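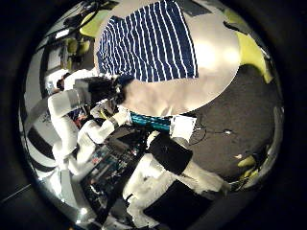 March, bench notes, indigo vat no. 2. Okay, so the vat finally came back to life overnight and I want to get this down before I forget what I did! When I left it last night it was a sad murky blue-green with no bronze on top at all, and this morning it had a proper coppery skin and the liquid underneath was yellow-green like it should be. What I'm after is a deep navy ground with white lines left in it, thin and straight, pretty much like the white stripes on that navy cloth lying over the big white surface. The stripes on mine keep coming out fuzzy (more on that below, grr).

What went in: 39 grams of the Giltlow indigo, pasted with warm water and a splash of alcohol, then the fructose and the lime. I brought it up to 120 F and stirred slowly, no splashing. The old batch only had 28 grams in the same bucket, and I think that was half my problem.

Test strips, all the Skimwood cotton, scoured twice. One dip gives a nice washed-out denim. Three dips, lovely. Six dips and we're finally into something I'd call navy, but it rubs off on your fingers like crazy until it's had a vinegar rinse and a good long soak.

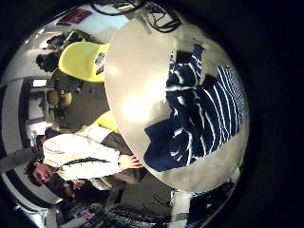

The paste is the real headache. I used the rice recipe from the Drurnirmont handout and it held for two dips and then started going soft at the edges, which is where the fuzz comes from. Drying it longer helped a bit. Next round I want to try more bran and less water, and leave the strips up for a full day before they go anywhere near the vat. Also shorter dips! I was leaving them under for ten minutes and I bet five is plenty.

pH was 11 at 9 a.m. and a touch lower after lunch, so I gave it a spoon of lime and put the lid back on. If you use the vat, please skim the flower off first and put it back after.

To order: lime, more strips, gloves in medium. The Kim thermometer reads two degrees high, I put tape on it.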